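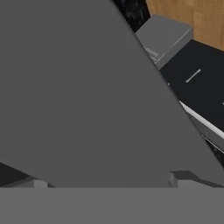
*Gray surfaces, close view.*

**Vuddale Community Kitchen - progress report, 28 July 2026**

Prepared by Huguette Barbier for the Okach Fund

The evening cooking classes have run every week since May. We have 187 people enrolled against a target of 150 for the whole year. Most of them heard of us through the clinic or the school newsletter. The Zakum neighborhood group started late and has now caught up with the others.

## Spending

We have spent $2192 of the food budget. Oil and rice cost more than we planned for, and we moved money over from printing to cover it. The recipe cards are now printed at the library - slower, but free.

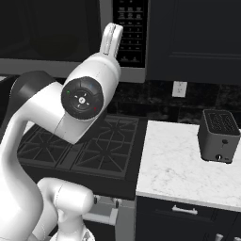

Knife skills and food storage are the two sessions people ask to repeat. We will run both again in the fall. The budgeting session was too long, and we have split it in two.

## Problems

- Six people left the morning group after the bus schedule changed. Three have moved to evenings.
- The French handouts still need a second reader.
- The walk-in cooler was out for nine days. Dairy was bought the same day as class.

## Next period

We plan to open 50 more places and start a class for new parents. We ask the fund to release the second payment on the agreed date.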